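How to get tickets and a good spot at an outdoor theatre season

Most summer theatre seasons in parks work the same way. Seats on the raked stand are sold by number, and the lawn is sold as general admission. The steps below use the Lurkham Park season as the model, but they will do for most outdoor venues.

Step 1. Pick your night before you look at prices

Download the season calendar and mark the nights you can go. Previews are cheaper and usually fall in the first week. Thursday shows tend to sell more slowly than the weekend ones. If there are two plays in repertory, check which one is on. The Wallin Players alternate theirs, and people turn up to the wrong play every season.

Step 2. Choose lawn or stand

The stand at Lurkham holds 800 and the lawn takes 2,000. From the stand you can see the whole stage, but you can't bring a picnic in with you. On the lawn you can eat through the first half. Low chairs are allowed behind the white line only, so bring a rug if you want to be near the front.

Step 3. Book

Book online or at the Marnmont Street box office, which is open from noon. Have your concession card number ready, as the website logs you out if you leave the page to look for it. Groups of six or more get the group rate, but only if all the tickets are bought in one order. Print the tickets or save them to your phone at home. Reception in the park is poor.
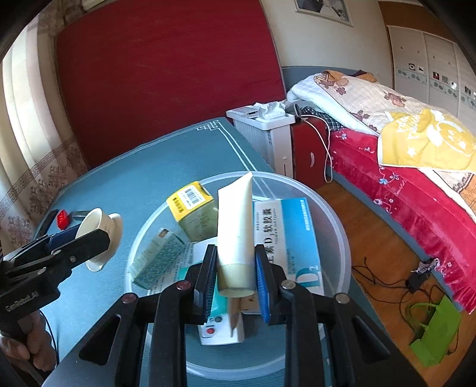 Step 4. Arrive in the right order

Gates open two hours before the show. Send one person in to put the rug down while the driver parks. Lorraine Katene, who runs front of house, asks that rugs be no bigger than the people using them.

Step 5. Know the rain rules

Light rain doesn't stop a show. If it is called off before interval, your ticket can be swapped for another night at the box office. After interval there is no exchange. Umbrellas must stay down during the performance, so wear a jacket with a hood.

Step 6. Getting home

The last bus leaves from the Hakard Road gate 20 minutes after the curtain call. The main gate closes first, so head for Hakard Road even if you came in the other way.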